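Week 3: Gathering Grasp Examples

Last week we talked about what a learner does with its examples. Today we get to where the examples come from, and I think it's the most fun part of the whole course!

Every grasp attempt gives us one record: what the camera saw, where the gripper went, and a label for whether it came up holding something. That label is cheap to get (check the finger gap after the lift), so the arm can keep making its own training set for hours. The Silstead bench uses two bins side by side, and our logging tool, Grikby, writes each attempt to its own folder.

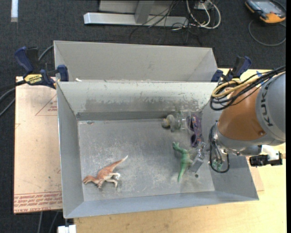

Fig. 2. Gripper fingers beside the green dinosaur, front bin.

Look at how different the objects are. A toy dinosaur has a tail, legs and a head, and each one offers a different grip. Crumpled fabric has no fixed shape at all, and clear plastic is tough for a depth camera. Great! We want those cases in the set.

Keep your misses. A set made up only of good grasps can't teach the model what a bad one looks like, and I've seen whole projects go flat over this.

For lab:
Collect 66 attempts per pair, with 13 held back for testing.
Change the mix of objects at least 2 times.
Write down any attempt you stopped by hand, and why.

Reading: the MacDonald handout, section 3, up to the part on random versus guided attempts.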